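I fold sweatshirts on the big table in the living room. I've tried the bed (too soft, everything slides toward you) and I've tried my lap, and the table wins every time, mostly since I can spread the sleeves all the way out. If you've got a thick fleece top that never sits right on the shelf, this is the method I use, and it takes no gear at all.

I learned the basics from Golnar Najafi, my roommate back in Taltbridge, who could get a whole winter's worth of tops into one Sundell drawer. Mine came out looking like loaves of bread for the first month or so, but it clicked eventually!

## Get it flat first

Clear yourself a good patch of table. You don't need the whole thing, just enough for the body of the top with room at the sides. Lay it down front side under, back facing up, and pull the hem straight with both hands. Fleece grabs at itself, so I lift and drop it a couple of times before I start smoothing.

Then smooth from the neck down to the hem with your palms. If there's a lump underneath, reach in and pull the lower layer out flat, because no amount of pressing on top will fix it (I've tried, believe me).

## Bring the sleeves in

Take one sleeve at the shoulder and fold it across the back on a slant. Let it run right over the body, cuff pointing toward the far side. Do the same with the other one. They'll overlap, and that's fine. 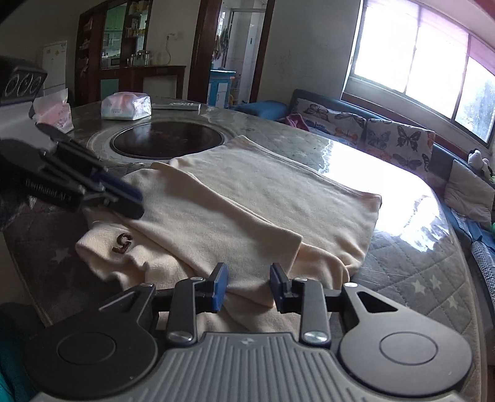
*Sleeve laid across the back, long hem stretched out to the right.*

The bottom layer still looks rumpled at this stage. I go back and straighten it before doing anything else, and I pat the sleeve down as I go. Thick fleece wants to puff back up.

## Sides, then thirds

1. Fold one side in toward the middle, sleeve and all.
2. Fold the other side over so you've got a long strip, about as wide as your shelf allows.
3. Press the air out with your forearm, neck end to hem end.
4. Bring the hem up a third of the way.
5. Fold again to meet the neck, and flip the whole thing over.

If you're putting it in a drawer, do one more fold and stand it on its edge. On an open shelf I leave it flat. My Kullix baskets are shallow, so anything going in there gets rolled from the neck end.

## Starting over from a heap

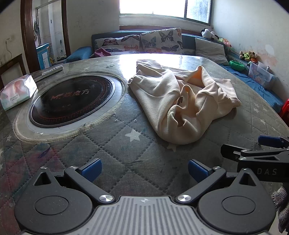
*2 min read*

Some tops begin (or end up, ha) as a bundle with the neck all twisted. Don't tug at whatever sticks out. Find the neck opening first, look for the little label inside, and pinch the fabric right there. Hold it up by that spot and the body drops down below it. Give it one good shake, then find the shoulders and lay it back on the table.

Đạt Đinh wrote to me after my last laundry post to say he starts from the hem on his hooded ones. I gave that a go and I can see it for anything with a heavy hood, but for plain fleece I'm sticking with the neck.

Next up is fitted sheets, sometime in November if I can face them.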